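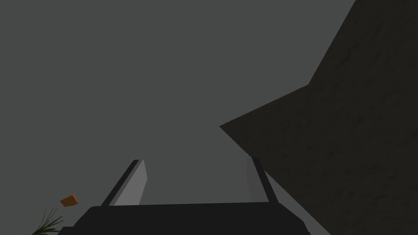

Figura 1. Vista simulada desde la pinza, abierta y sin objeto entre los dedos.

Informe de avance al Fondo Ó Súilleabháin
Proyecto Kerketti: percepción y planificación para manipulación bimanual en interiores
Enero. Redactado por Knut Steinbach, coordinación técnica, Stillstead

1. Objeto del informe

El presente documento recoge el estado de los trabajos de software correspondientes al segundo periodo de la ayuda. La actividad se ha desarrollado íntegramente en simulación, conforme al plan aprobado, y se ha centrado en tres componentes: el estimador de pose de objetos pequeños, el planificador coordinado de los dos brazos y la herramienta de revisión de episodios. La integración en el equipo físico corresponde al periodo siguiente y no se aborda en estas páginas.

2. Entorno de simulación

Hutison entregó la versión revisada del generador de viviendas al inicio del periodo. La revisión corrige las masas de los objetos de menaje y permite fijar la semilla de cada habitación, condición que el equipo había solicitado para repetir ensayos fallidos sin variación alguna en la disposición del mobiliario. El conjunto de trabajo consta de 3599 episodios, de los cuales 700 se reservan para evaluación y no han intervenido en el ajuste de ningún parámetro.

Cada episodio conserva los flujos de las cámaras del robot, las posiciones articulares y las órdenes enviadas al controlador, todo ello referido a un único reloj. La sincronización anterior, basada en el orden de llegada de los mensajes, introducía desfases entre la cabeza y las muñecas y ha quedado retirada.
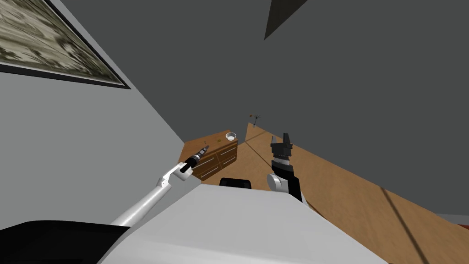
Figura 2. Los dos brazos ante una cómoda de madera con un cuenco blanco encima.

La inclinación de la cámara principal respecto a la horizontal ha obligado a revisar el módulo de percepción. El detector de planos suponía que el suelo ocupaba siempre la parte inferior de la vista y asignaba etiquetas erróneas a paredes y techos. La nueva versión toma la dirección de la gravedad del estado simulado y rota la nube de puntos antes de segmentarla. Queda pendiente sustituir ese dato por la estimación inercial, que tendrá ruido.

3. Estimación de pose para el agarre

El estimador combina la vista general con la de muñeca durante la aproximación. En los últimos 25 milímetros prevalece la vista de muñeca, y el controlador corrige el centrado de la pinza antes de autorizar el cierre. Los objetos en forma de anillo se tratan como clase aparte: su orientación determina si los dedos alcanzan las caras planas o el contorno curvo, y el planificador necesita conocerla antes de fijar la trayectoria final.

Se ha detectado un defecto en la función de coste: el centrado lateral pesaba demasiado poco frente a la distancia de avance, de modo que la pinza podía llegar a la profundidad correcta con el objeto desplazado hacia uno de los dedos. La corrección está incorporada a la rama principal y se encuentra en fase de validación.
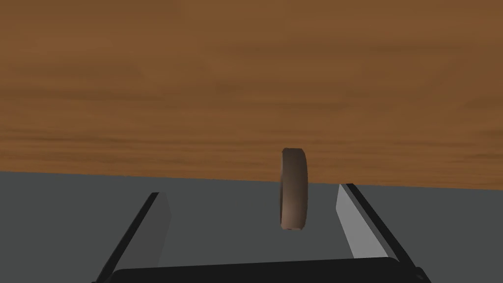
4. Planificación coordinada

El planificador asigna a cada brazo una función, activa o de espera, y mantiene el brazo en espera dentro de un volumen que no interfiere con el otro. La asignación se revisa cuando cambia el objetivo, no en cada ciclo de control. Con ello han desaparecido las alternancias repetidas entre brazos que se describieron en el informe anterior.

Las superficies de apoyo se representan mediante un margen de seguridad variable, amplio durante el desplazamiento y reducido en la aproximación. El borde frontal de los muebles sigue siendo la zona más delicada, ya que la malla de colisión simplificada no coincide en todos los modelos con la geometría visible.

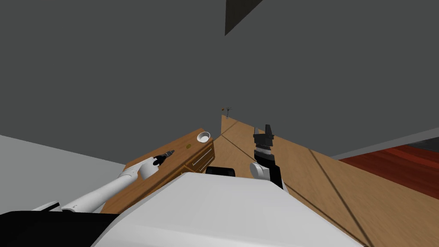

Hutison ha aceptado revisar las mallas afectadas. Entretanto, el planificador utiliza una envolvente conservadora que descarta algunos agarres válidos próximos al borde. El equipo considera asumible esta pérdida hasta la siguiente entrega.

5. Herramienta de revisión

Se han anotado manualmente 1226 episodios. La herramienta muestra las cámaras en paralelo y permite marcar el instante en que se origina un fallo, dato que antes se registraba por episodio completo. La exportación al formato acordado con el Fondo está operativa; falta la documentación de usuario en castellano.

6. Desviaciones y próximos pasos

La validación del estimador acumula retraso por la sustitución del reloj, que exigió regenerar el conjunto de datos. No se solicita modificación presupuestaria. Para el próximo periodo se prevé cerrar dicha validación, incorporar las mallas revisadas y definir con el Fondo el protocolo de ensayos en el equipo físico.

Última actualización: enero
Contacto: oficina del proyecto Kerketti, Stillstead
© Stillstead. Todos los derechos reservados.
Volver arriba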